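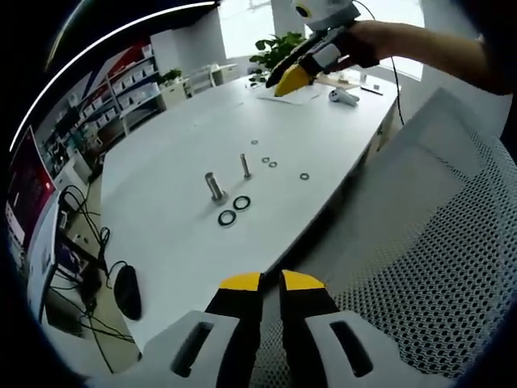 Slide 1. The pin task: two pins, two O-rings, four washers.

Speaker notes, student project evening, February
Speaker: Itsuki Nakajima. Time: first talk after the break.

Good evening. My name is Itsuki, and I speak for the Drunau group. The other members are Nazanin Sadeghi and Wafula Swai, and they will help me with the questions. Our teacher is Normunds Navickas.

(Leave slide 1 on the screen. Wait until people have found their seats.)

The task is easy to say. There is a thick pin and a thin pin. The rubber rings go on the thick pin and the washers go on the thin pin. Every part has to be picked up from the table with a gripper. Fingers are not allowed, also not for a part which has fallen over the edge of the table.

We do this by hand first, each person holding a gripper, and we record how the hands move. Later the robot arm in Gusdale has to learn the same movement from our recordings. Tonight I speak only of the first half, the recordings. Nazanin will present the learning part in the spring, when we have something to present.

Point to the washers. They are the difficult part. A washer lies flat on the table and the yellow tips must come down very low on both sides of it. If you press too hard, it jumps away. In the first week Wafula had the idea to push the washer a little before closing the gripper, and after this most of us did the same. We had a long discussion if this is permitted. Mr Navickas decided yes, if everybody writes it in the log.

The O-rings are easier to lift, but they bend when you squeeze them. Then the hole is no longer round and it does not go over the pin. You must hold the ring at one side and lower it slowly.

(Show the real parts now. The bag is in my left pocket. Give them to the first row and ask to have them back!)

About numbers. We made over 4,000 recordings between the three of us. Not all are good. Nazanin looked through them and marked those where a part was dropped. We keep the dropped ones in a separate folder called Cernard, please do not ask why, it is the name of the old computer.

What we would do differently:
Write the rules for pushing before the first day.
Take turns more often. After a long time the hand becomes tired and the movements become careless.
Put the parts in other places each time. In the beginning we put them down nearly always in the same way and did not notice it.

If there is time: tell the story of the lost washer in Kauppinen hall. If the chairman looks at the clock, skip it.

Thanks to Lenni Väisänen, who lent us the room and repaired our cables 2 times. Thanks also to the younger students who tried the task at the open day and were faster than me.

Questions. If somebody asks about the price of the grippers, Wafula answers.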